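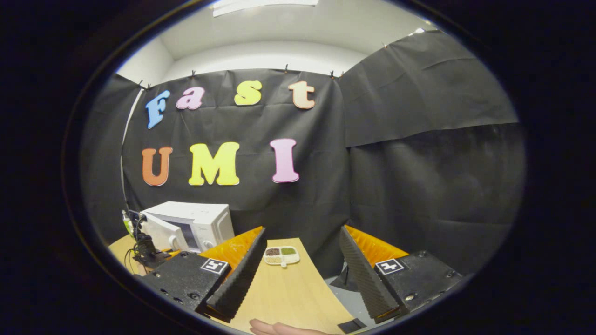 Vol. 3, No. 7

**Demo collection catch-up, September 2021**

I'm on minutes again, so blame me for the spelling! Hina Jatoi chaired, and we met at the bench so people could keep recording between items.

**Tray sorting**

We're at 2,280 demos all up, with 745 of those on the compartment tray. Hina reckons we've got plenty of straight-on approaches and hardly any from the side, so the next 275 all come in at an angle (left-handers, you're very welcome here). I said I'd mark the start spots on the table with tape.

Long chat about the fillings. The brown and green compartments show up nicely on playback, but the pale one is harder to pick against the white tray. Tustenance can send us something darker — agreed to try it in one batch first and keep that batch labelled separately.

**Backdrop**

Black curtain stays, and so do the foam letters! I asked if the colours might end up as a shortcut for the model. Fair question, apparently, so we'll do up to 100 demos with the letters down and compare. Cattaneo to run the training.

**Grippers**

Irkard wants the finger markers wiped before every session. No argument from anyone.

**Microwave task**

Held over to February. Gukano hasn't signed off on the task list, and I'd like the door-opening instructions rewritten before we start.

**To do**

- Me: tape, batch labels
- Hina: new angle sheet
- Cattaneo: letters-down comparison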